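Trallasia Home Help > Storage and Sorting

Best way to store lots of tiny toys and charms without buying more bins?

Asked by Kylie Dunstan
223 views, 3 answers

I have a collection of small toys that has gotten away from me. Mostly rubber and plastic: little animals, pretend fruit and vegetables, sea creatures, toy macarons, a few things with loops on top that are meant to hang from a bag or keys. Nothing is bigger than my palm. I would guess 300 pieces altogether if you include the ones my niece left.

Right now the bigger things live in three clear bins under the cabinet in my front room. The small ones sink to the bottom of those bins and I never see them again. So I have started pulling them out and putting them in a green plastic cookie box I saved. I do this on the floor with a checked cloth down so nothing rolls under the furniture.
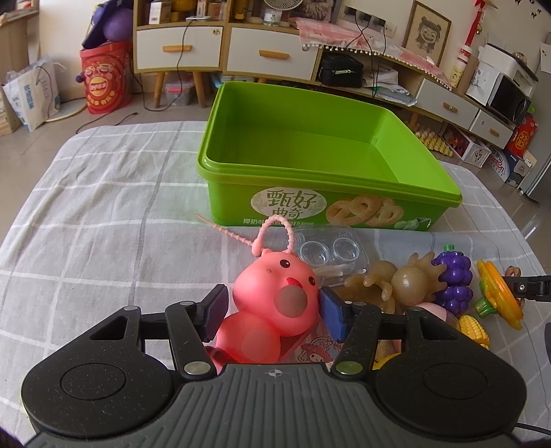 Some of them still have their packaging, and I don't know how much of that is worth keeping. I have little printed cards, clear trays with cup-shaped wells, plastic bags and cable ties. I don't plan to sell anything. I just feel bad throwing the cards away.

What I want to know:

Is one open box okay for this, or will it turn into the same mess as the bins?

Does soft rubber stick to hard plastic if they are stored together? I had one come out tacky last June after it sat in a warm closet.

Should the ones with cords be kept separate? They tangle.

The cabinet has four drawers but they are full of paperwork, and the shelves have a fan, files and a candle on them. I would rather not empty a drawer if I can avoid it. Budget is 30 dollars at most.
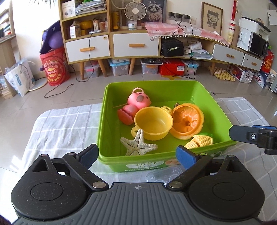 The green box with the first few in it, cabinet behind.

Edited to add: the box is the only one I have in that size. The lid is somewhere.

3 answers

Answer 1 (accepted)
posted by Laitinen

One box is fine if you only put one layer in it. As soon as there is a second layer you are back to digging. You have too many pieces for one box at one layer deep, so plan on several shallow boxes and sort by material first, then by type.

Soft rubbery ones go together, hard plastic ones go together. Some soft plastics contain plasticizers that move into whatever they touch, and that is usually where the tacky feeling comes from. Heat speeds it up. It can also mark hard plastic or pull the paint off it. If you have to mix them, put a sheet of plain baking parchment between. Don't use newspaper, the ink transfers.

For the tacky one, wash it in lukewarm water with a drop of dish soap, let it dry all the way, and dust it with cornstarch. If it is tacky again in a month it is breaking down and I would keep it away from the others.

Packaging: keep the cards, they are flat. Put them all in one envelope and stand it up with your files. The clear trays with wells are good dividers, so keep those too and put the smallest pieces in the wells. Throw out the bags and the cable ties.

Cords: lay each one flat, fold it once, and put a twist tie on it. Or screw a few cup hooks into a piece of scrap wood and hang them up. That would come in well under your budget.

Where to put the boxes: under the cabinet in front of the clear bins if there is room, away from any heater. Measure the height first. I bought boxes once that were too tall for the gap and had to take them all back.

Comment from Kylie Dunstan: Thank you, I did not know that about the rubber. The gap is 33 cm so that should be enough. I will do the parchment.

Comment from Laitinen: That's enough for two shallow boxes stacked. Label the short side so you can read it from the front.

Answer 2
posted by kosero_mom

Fishing tackle trays. The ones with movable dividers. I got two from Haltberg and they hold all my daughter's little erasers and charms. Anything with a big round shape like a pumpkin probably won't fit in the slots, but you can take the dividers out to make one long section. Check that the tray lid snaps on both sides, my first one popped open when I picked it up and we were finding erasers for a week.

I didn't sort by material and mine are fine so far but they are mostly the same kind of thing.

Answer 3
posted by Haltberg fan 33

Get rid of half. You don't need that many

Comment from kosero_mom: She asked how to store them.

Related questions
How do I get sticker glue off a plastic food box?
Can I wash plush and rubber toys together?
What to do with a drawer full of old papers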